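작업 노트 / 시연 수집 라인 / 3월

과제: 반려동물 급식 (밀폐용기 개방, 사료 덜기, 물 따르기)
사이트: Clidach
수집 소프트웨어: Grelaris
학습 및 재생 대상: Groveck 양팔 스테이션

09:40
어제 야간 재생에서 Groveck 스테이션이 보호 정지로 멈췄다. 정지 시점의 에피소드는 1077번. 오른팔 손목 토크가 한계를 넘었고 정지 자체는 정상 동작이다. 그리퍼 패드 한쪽이 찢어졌고 용기 잠금 탭 하나가 경첩에서 부러졌다. 인명 피해 없음. 작업 구역에 사람이 없는 상태에서 돌린 재생이다.

처음에는 정책이 탭 위치를 잘못 잡은 것으로 봤다. 로그를 보니 위치 오차는 허용치 안이다. 문제는 순서였다. 탭이 아직 잠긴 상태에서 뚜껑을 드는 동작이 나왔다.

10:15
원본 시연을 다시 확인. 머리 장착 카메라로 찍은 맨손 시연이고, 용기는 파란 테두리 뚜껑에 잠금 탭이 달린 투명 플라스틱. 개방 구간에서 손가락이 탭과 테두리를 같이 덮는다. 손 추적기는 이 구간에서 엄지와 검지 끝의 신뢰도를 크게 낮춰 내보내는데, Grelaris 후처리가 낮은 신뢰도 구간을 앞뒤 값으로 보간해 버린다. 탭을 젖히는 짧은 동작이 보간에 묻히고, 결과 궤적에는 양손이 용기를 잡았다가 그대로 위로 올라가는 모양만 남는다.
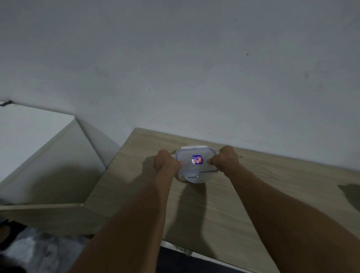 11:30 재현 시험

조건은 힘 제한을 절반으로 낮추고 속도를 최저로 둔 것. 용기는 새것으로 교체, 사료는 넣지 않음.

1. 1077번 궤적 그대로 재생. 같은 지점에서 토크 상승, 보호 정지. 재현됨.
2. 보간을 끄고 재생. 개방 구간에서 궤적이 끊겨 컨트롤러가 시작을 거부. 예상대로.
3. 탭을 미리 모두 풀어 둔 상태로 1077번 재생. 끝까지 진행, 정지 없음.

2번은 답이 아니지만 안전 쪽으로는 낫다. 끊긴 궤적이 거부되는 편이 그럴듯한 가짜 궤적이 실행되는 것보다 다루기 쉽다.

13:20
같은 문제가 있는 에피소드를 찾는 스크립트 작성. 기준은 손끝 신뢰도 저하와 물체 접촉 플래그가 겹치는 구간. 전체 1505개 중 1339개는 통과, 나머지 166개는 격리 폴더로 옮겼다. 1077번도 당연히 걸렸다. 기준이 좀 거칠어서 멀쩡한 것도 섞여 있을 것이다. 육안 검토 전까지는 학습에 넣지 말 것.

14:05
물 따르기 구간도 확인. 이쪽도 손이 물체를 많이 가린다. 왼손은 물병 앞쪽 아래를 잡고 오른손은 병 위를 덮은 채 엄지를 뚜껑에 대고 있다. 다만 병 몸통 대부분이 보여서 물체 자세 추정은 안정적이다. 손끝 값이 흔들려도 병 기울기로 보정할 수 있다. 용기 개방에는 이런 보조 신호가 없다. 용기 본체는 개방 내내 거의 움직이지 않고, 움직이는 것은 탭뿐인데 그 탭이 가려진다.

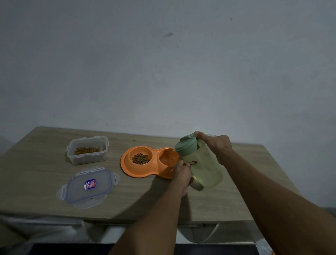

그림 2. 물 따르기 구간. 두 칸 그릇의 왼쪽 칸에 사료, 물병은 빈 오른쪽 칸 쪽으로 기울어 있음.

덤으로 하나. 그릇 뒤쪽 상판에 사료 한 알이 떨어져 있다. 물체 검출기가 이걸 별도 물체로 잡는지는 아직 안 봤다. 다음에 볼 것.

15:30 원인 정리

직접 원인: 잠긴 뚜껑을 들어 올리는 명령.
그 앞의 원인: 가려진 구간을 표시 없이 보간한 후처리.
절차상 원인: 야간 재생 전 힘 제한 점검표에 "접촉 순서 확인" 항목이 없음. 토크 한계가 하드웨어 기본값이라 그리퍼 패드가 먼저 손상됐다.

조치
- 보간 길이를 20프레임으로 제한. 그 이상은 결측으로 남기고 재생 거부.
- 개방 동작에 탭 상태 라벨을 수동으로 추가.
- 식품용기 과제의 손목 토크 한계를 낮은 값으로 고정. 해제하려면 두 사람 확인.
- 찢어진 패드는 폐기하지 말고 봉투에 넣어 부품함에 보관. Mac Carthaigh 쪽에서 재질을 보겠다고 함.
- 깨진 탭 조각은 그리퍼 레일 안쪽까지 확인하고 제거 완료.

미해결
- 측면 카메라를 하나 더 두면 일부만 보이는 왼쪽 탭이 더 잘 보일 것 같다. 벽 쪽 탭은 지금 화면에서도 보인다. 용기를 벽에서 떼어 놓고 찍는 안도 검토.
- 탭 풀리는 소리를 신호로 쓸 수 있는지. 현재 오디오는 저장하지 않는다.
- 야간 무인 재생은 위 조치가 끝날 때까지 중단.

댓글 (4)

격리 폴더에서 앞쪽 몇 개만 열어 봤습니다. 뚜껑 닫는 구간도 걸려 있던데 닫기는 순서가 반대라 위험도가 다릅니다. 나눠서 보는 게 좋겠습니다.

↳ 동의. 스크립트에 개방/폐쇄 구분을 넣겠음. 검토는 개방부터.

20프레임도 긴 것 같습니다. 탭 하나 젖히는 동작이 그 안에 들어갈 수 있습니다.

↳ 맞는 지적. 접촉 플래그가 켜진 구간은 보간을 아예 금지하는 쪽으로 수정 중.

관련 노트
- Groveck 스테이션 그리퍼 패드 교체 절차
- Grelaris 후처리: 결측 구간 처리 옵션
- Clidach 촬영대 조명과 손 그림자 문제
- 보호 정지 후 재기동 점검표
- 물병 자세 추정, 반투명 물체 보정값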